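About Nimomeck

We help small factories, workshops and colleges work out what to buy when they want to bring in automation, and what they can safely leave on the shelf. Jirayu Thongsuk started Nimomeck after years of buying kit for other people (and storing the bits they never used!), and we still love a good equipment list more than is probably healthy.

Most of our work begins with a spreadsheet and a long chat. How much floor do you have? Who will look after the grippers, the stands, the spare cables? For Jestmont we planned a training room with 20 work tables, and the final list ran to 698 lines, right down to floor tape. Our Langat project was much smaller, just two tables and a tight budget, and we enjoyed it every bit as much.

We like to try a job by hand before anyone signs an order. Everyday things such as power strips are great for this – they have a stiff body, a floppy cable and plenty of ways to be awkward. An afternoon with hand-held grippers and a plain white board can change a whole budget, and we have seen it happen more than once.

We don't sell machines or take a cut from those who do. You pay us for the plan and the plan is yours to keep.

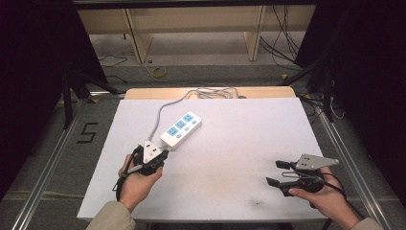 Our planning days for the Jakar group start again in July, and new faces are very welcome.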